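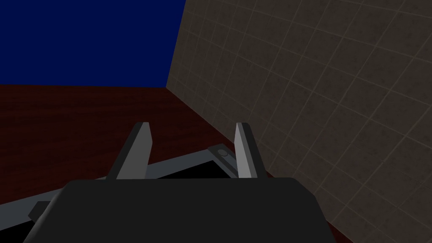 Sachbearbeitung Auftragsabwicklung und Kundenbetreuung (m/w/d)
Teilzeit, 30 Stunden pro Woche, unbefristet

Tustetti ist ein Großhandel für Stoffe, Borten und Polstermaterial. Wir beliefern Polstereien, Raumausstatter, Theaterwerkstätten und Nähateliers im gesamten deutschsprachigen Raum. Im Büro arbeiten fünf Personen, dazu kommt das Team im Zuschnitt und im Versand. Unser Sortiment umfasst 400 Stoffqualitäten, die meisten davon ab einem halben Meter lieferbar.

Eine Kollegin wechselt im November in den Einkauf. Ihre Stelle in der Auftragsabwicklung wird dadurch frei und soll möglichst mit einer Überschneidung von einigen Wochen neu besetzt werden.

Ihre Aufgaben

Sie erfassen Bestellungen, die per Telefon, E-Mail und über den Händlerzugang eingehen, und prüfen sie auf Vollständigkeit. Bei Meterware heißt das vor allem: Farbnummer, Breite, Rapport und Partie. Wenn ein Kunde nachbestellt und die Ware aus derselben Färbung stammen soll, klären Sie mit dem Zuschnitt, ob noch genug davon vorhanden ist. Falls nicht, verschicken Sie ein Handmuster der neuen Partie und warten die Freigabe ab.

Dazu kommen Auftragsbestätigungen, Lieferscheine und Rechnungen, die Zusammenstellung von Musterbüchern und die Überwachung der Rückgabefristen. Musterbücher verleihen wir für sechs Wochen, derzeit sind 147 davon unterwegs. Reklamationen nehmen Sie auf und bearbeiten sie bis zum Abschluss. In schwierigen Fällen entscheidet die Leitung Innendienst.

Sendungen nach Österreich und in die Schweiz gehören ebenfalls zur Stelle. Die Ausfuhrpapiere erstellen wir selbst. Vorkenntnisse sind hilfreich, eine Schulung übernehmen wir aber auf jeden Fall.

Was Sie mitbringen sollten

– abgeschlossene kaufmännische Ausbildung oder mehrere Jahre Praxis im Innendienst
– sicheres Deutsch in Wort und Schrift, Englisch für einfache Korrespondenz
– Übung im Umgang mit einem Warenwirtschaftssystem (wir nutzen Grekudeo, Erfahrung mit einem anderen Programm genügt)
– eine freundliche, klare Art am Telefon
– gutes Farbsehen, da Muster und Ware regelmäßig verglichen werden

Wer schon einmal in einer Polsterei, einer Schneiderei oder im Stoffhandel gearbeitet hat, findet sich schneller zurecht. Voraussetzung ist das nicht. Die Fachbegriffe lernen Sie in der Einarbeitung, zu der auch eine Woche im Zuschnitt gehört. Dort sehen Sie, wie Ware geschaut, gemessen und gewickelt wird und warum manche Bestellungen länger brauchen, als es am Bildschirm aussieht.

Wir bewerben die Stelle ausdrücklich auch für Wiedereinsteigerinnen und Wiedereinsteiger. Eine längere Pause im Lebenslauf müssen Sie nicht begründen.

Arbeitszeit und Bezahlung

Die 30 Stunden verteilen sich auf fünf Tage. Das Telefon ist ab 8 Uhr besetzt, der Frühdienst wechselt wöchentlich. An den übrigen Tagen können Sie zwischen 8 und 9.30 Uhr beginnen. Nach der Einarbeitung ist ein Tag pro Woche im Homeoffice möglich, sofern an diesem Tag keine Musterbücher zusammenzustellen sind. Am Wochenende wird nicht gearbeitet.

Das Gehalt richtet sich nach Ausbildung und Berufserfahrung. Bitte nennen Sie uns Ihre Vorstellung in der Bewerbung, wir sagen Ihnen im ersten Gespräch, ob das passt. Es gibt 30 Urlaubstage, einen Zuschuss zur Monatskarte und Personalrabatt auf das gesamte Sortiment. Zwischen Weihnachten und Neujahr ist der Betrieb geschlossen, drei Urlaubstage sind dafür einzuplanen. Die Probezeit beträgt sechs Monate.

Das Büro liegt im ersten Stock und ist leider nur über eine Treppe zu erreichen. Fahrräder können im Hof abgestellt werden, Parkplätze gibt es in der Seitenstraße.

Bewerbung

Schicken Sie uns einen Lebenslauf, Ihre Zeugnisse und einige Zeilen dazu, warum Sie die Stelle interessiert und ab wann Sie verfügbar sind. Ein Foto brauchen wir nicht. Am liebsten erhalten wir alles in einer einzigen PDF-Datei per E-Mail. Unterlagen auf Papier nehmen wir auch an, bitte nur Kopien – wir senden nichts zurück und vernichten die Unterlagen nach Abschluss des Verfahrens.

Nach dem ersten Gespräch laden wir zu einem bezahlten halben Probetag ein. Sie sitzen dabei neben einer Kollegin aus der Auftragsabwicklung, hören bei Telefonaten mit und lernen die übrigen Leute im Haus kennen.

Ansprechpartnerin ist Grażyna Jakubowski, Leitung Innendienst. Telefonische Rückfragen bitte nachmittags zwischen 14 und 16 Uhr, vormittags sind die Leitungen meist durch Bestellungen belegt.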